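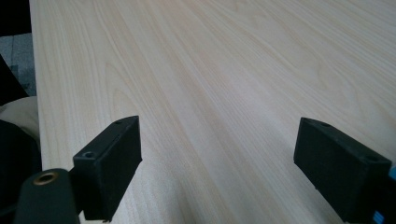 Gallery: the gripper sessions at Pristholm

We've been teaching Plunard, our learning system, to do small jobs on a table top, and the way we teach it is by doing them ourselves, over and over, with a gripper held in the hand. No arm, no cage, no big red button. You squeeze, the fingers close, the camera on the tool records what they see, and you have one more example. It's slow at first and then oddly addictive!

The picture at the top of the page is the tool's own view of the table: two black fingers wide open, with bare pale wood between them. I've grown very fond of that grain. It runs in long diagonal lines with little arches and stretched ovals in it, and after a few hours of recording you start to know your way about by them.

The notes below go with it. Click the picture for the large version.

The fingers

Look for the small round holes in the tops of the black blocks — two on each. The surface of the left one has that slightly rough, matt look you get with printed plastic. We keep a spare pair in the drawer and swap them over when the tips get scuffed.

The brass insert

Lower left corner, in the top of the dark round mounting piece. It's a tiny gold ring and easy to miss, but it's my favourite bit of the whole tool. Chae-won Hyun set the inserts on our tools with a soldering iron and a great deal of patience.

The gap

Every example starts with the fingers open and nothing between them. Myung-ja Bae was firm about this from the first day and she was right. When we let people start half closed, Plunard picked up the habit and went about the table pinching at thin air (very funny for a morning, less so after that).

The light

Soft and even, with the wood going nearly white towards the top. We do like some variety here, so the blinds go up and down between batches, and one whole evening was recorded by desk lamp. Those examples look terrible and were some of the most useful we had.

The edge

On the left you can see where the table stops and the speckled grey-blue carpet begins. We leave edges in. A system that has only met the middle of a table gets a nasty surprise when it wanders, and ours certainly did in the early tests.

How much we have so far

The last batch came to 51 examples, of which we threw out 11. Most of those were dropped cups, plus a couple where the person recording stopped to chat. A good run lets one person make up to two examples a minute, though your wrist will have something to say about it.

The batch is stored under the name Kang and was closed on 25th July. The next one starts in August with soft things: cloths, gloves and a very floppy pencil case that Chae-won has been saving up for us. I can't wait to see what Plunard makes of it.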